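Gulholm Handheld Gripper Pair: Setup and Care FAQ

Applies to the Tarar paired units, left and right. Last revised 10 October 2021.

What does the pair consist of?

Two hand-held grippers, each with a marker cube fixed to it, and the cables that go with them. The cubes carry black-and-white square markers, and the tracking software works out the position of each gripper from whichever faces it can see. The units are matched at the bench and should be kept together. If one goes away for repair, send both.

Where should I do the first power-up?

At floor level or on a low bench, seated, with the power strip within arm's reach. Cable strain at the connector is the most common cause of a dropped session, and it is easier to avoid when the cable has slack and is not hanging off a table edge. Route the cables before picking the grippers up. Keep loose items such as fan leads on the far side of the strip if there is room.

What does the green light mean?

Steady green means the unit has power and the tracker has locked. Flashing green means power but no lock. If there is no light at all, reseat the connector, wait, and try again before you suspect the supply. 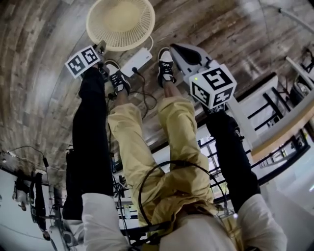 Plelleck wrote in to ask whether the lock is kept if one unit is set down and picked up again in the middle of a session, as theirs seemed to drift after a long pause. It is kept for up to 4 minutes. After that the tracker goes into standby and the position has to be taken again from the start pose. Drift inside that period points to a loose cube, and the fixing screws should be checked.

How do I check the cube fixing?

Hold the gripper body in one hand and try to turn the cube with the other. There should be no movement at all. If it gives, tighten the screws under the base plate evenly, a little at a time, then run the calibration again. Do not glue the cube. A glued cube cannot be replaced without changing the plate as well.

Can I clean the markers?

Yes, with a dry cloth. Solvent lifts the black print and leaves a grey haze, which the software reads as a poor edge. A scratched face can be left in service as long as the other faces are sound, but it should be logged.

How often should calibration be run?

Before the first session of the day, after any knock, and after any screw on the cube or the tip has been touched. The routine takes 3 minutes. It needs one light object that both grippers can reach without stretching. We use whatever is on hand, provided it does not roll.

What is error 335?

Left and right clocks do not agree. Stop recording, disconnect both units, and reconnect the left one first. If the error comes back, swap the cables between the two units. An error that follows the cable means a bad cable — order part 3151 from Jomia. An error that stays with the unit means a bench repair.

Does it matter if other people are working in the same room?

Not to the tracker, provided they do not stand between the cube and the camera. Long cables on a shared floor are the greater concern. Lay them along the wall where possible and do not leave loops where people walk.

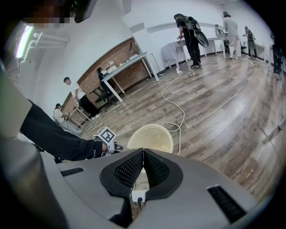
Gripper notch, with a marker cube and a woven basket beyond it.

The tips no longer close evenly. Can I adjust them?

Up to a point. Look at the slit between the two padded halves with the gripper closed. An even gap along its length can be taken up with the adjuster. A gap that is wider at one end means a worn pad. Pads are changed as a set; a new pad against an old one wears quickly and pulls the grip to one side.

Can I open the housing?

No. There is nothing inside that can be set by the user. Keep the vent slots clear of fluff, using a soft brush with the unit unplugged.

How should the pair be stored?

In the case, with the cables removed and coiled separately. Units returned in March with bent connectors had all been packed with the cable still in.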